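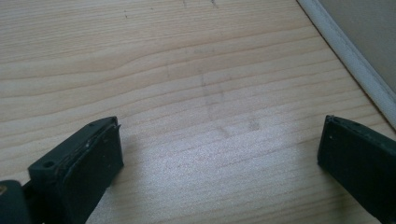

Skip to content Home Our Work Reports Contact

Search this site... Go

Wilside Community Workshop – Progress Report to the Lagman Fund

Last updated: 25/11/2019

Prepared by Jonalyn Magbanua

The grant pays for new worktops in the shared workroom at Ferkuvham. The old ones were stained and uneven, and members had stopped using them for anything that needed a flat surface.

Work done so far

We looked at two kinds of board and chose the lighter one. It has a smooth face and a matte look, and the grain shows clearly along the length. Paweena Phetsri checked each board with a straightedge when it was delivered. 2 were returned to the supplier with a slight bow and have been replaced at no charge.

The long bench by the window is finished. The cutting bench is in place but still needs its front edge rounded. Kazimír Krajčí is doing this by hand – the router we planned to borrow was too large for the space.

Spending

We have spent 2662 of the grant to date, on boards, brackets and delivery. Another 200 is set aside for oil, sandpaper and cloths. The brackets cost more than we quoted in June, and we covered the difference from our own hire income.

Use of the room

Hằng Hoàng has moved her beginners' group back in from the hall. The group has 20 places and all are taken for the next term. Members have asked for a rule about hot pots and glue on the new tops, and a short notice is being written.

Delays

The sink-side worktop is behind schedule. The wall there is out of square and the board has to be scribed to fit. Milagros Pangilinan has agreed to cut a cardboard template first, and we will not order that board until she has tried it.

Next steps

Finish the edge on the cutting bench, fit the sink-side top, and oil all surfaces. We will send receipts with the final report.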